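Thread on the Narkirby documentary festival, for people who asked how the program was put together this year. I was one of the readers. 1/

We take films that were shot in or near the town, or that use local archive material. That rule has been in place since the first edition and it is the reason the program is small. Nine films this year, two of them features.

The opening film is Grecu, a feature on the ferry line of the same name. It ran across the estuary until the bridge opened. The director worked on the boats as a teenager and has been filming former crew on and off ever since.

It runs a little long in the middle. There is a section on the ticket office that could lose five minutes. The last half hour, where the old crews watch their own home movies, is the best thing we were sent.

The other feature is Heser Street. It follows one block of row houses from one March to the next. No narration, no music until the credits. Some readers found it slow. I voted for it both times it came up.

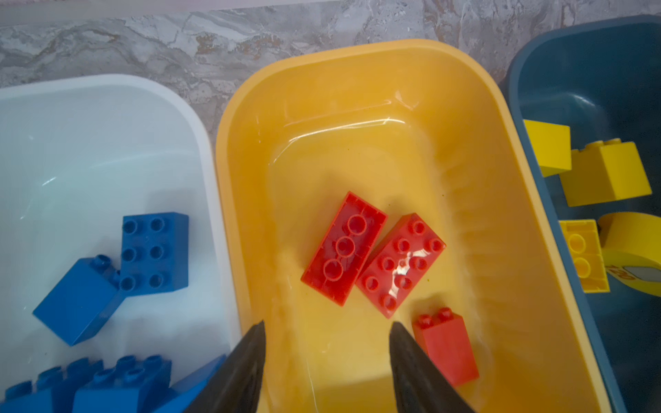
Red in the yellow bin, blue in the white, yellow in the teal.

The shorts go in one block before the second feature. We tried spreading them out in front of the longer films last year and the room was still half full of people finding seats when they played. One block works better.

If you only see one short, see The Brallix Tapes. Brallix was a record shop that also rented out video cameras, and people kept leaving tapes behind in them. The film is made entirely from those tapes. Birthday parties, a flooded basement, somebody practicing a speech.

The filmmaker tried to reach everyone who appears in it. The ones who could be found were asked, and the ones who said no are not in the film. There is a note on this at the end, and it will probably come up in the Q&A.

Tickets. Single screenings are $9. A pass for everything is $60. The pass gets you a seat at every screening as long as you are there before the lights go down. After that we let in the standby line.

The theater is the old one on the square. The front entrance has three steps. The side entrance on the parking lot side is level and will be open for every screening. Wheelchair spaces are on the aisle, in the back row and the fourth row.

All the films have captions this year. We asked for them at the submission stage, so they are made by the filmmakers and not added by us. A few are still being corrected and I will post when they are done.

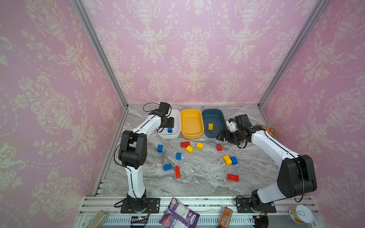
Page last changed: 19/11/2025

A few people asked why the film on the cannery was not picked. I can't talk about films that were turned down. I can say that a no from us is often a matter of running time. Several films that we passed on have played elsewhere and done well.

What we do look for: sound you can follow. We can live with shaky pictures and bad light, and plenty of the older footage has both. If I can't make out what people are saying in an interview, I stop taking notes.

We also look for a clear idea of who is telling the story. Local films often start with a long history lesson, dates and maps, and the person we came to hear from shows up 20 minutes in. Start with the person. The dates can come later.

On archive material: please list your sources in the submission form. Two films this year arrived with no list at all and it took a lot of emails to sort out. One of them made it into the program. The other ran out of time.

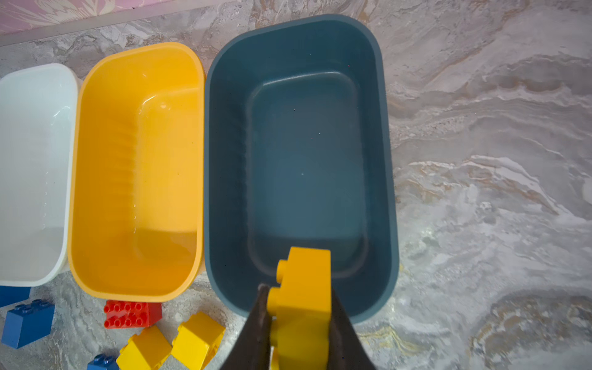

The same goes for music. If you used a song, tell us who cleared it. A festival screening and an online release are not the same permission, and the online one is usually where the trouble starts.

Q&As follow both features and the shorts block. They are 15 minutes each and we will cut them off, as the next audience needs to get in. The directors will be in the lobby afterward if you want to keep talking.

Submissions for the next edition open in the spring. Same form, same rule on location, and the fee stays where it is. Students pay nothing.

Replies are open if you have a question on access or tickets. For anything to do with a film you submitted, use the email address on your letter. /end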